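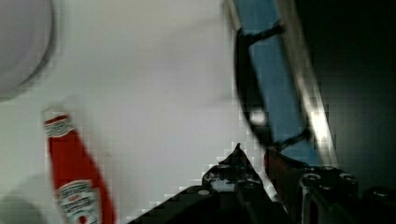
Areti Kontogiannis

Food Preparation, Unit 2: laying out before you cook

Put everything on the table before you begin. A white top is easiest to work on, as spills show up straight away. Lay bottles of sauce on their side if they are likely to be knocked.
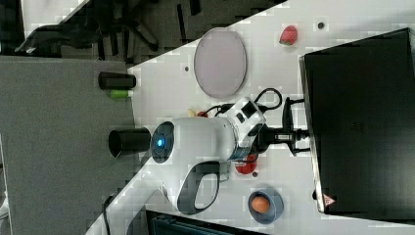
Eggs go in a small bowl so that they can't roll. Keep fruit near the plate it will be served on.

Pans and spatulas belong together on one side, with the colander next to them. Leave a clear space in front of you for chopping.
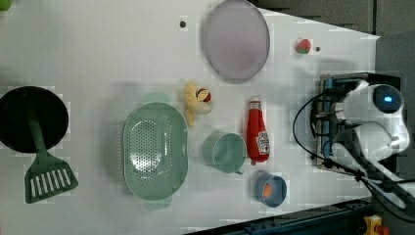 When you have finished, wipe down and put the heavy items away first. Read pages 81 to 90 of the Horent workbook before the next class.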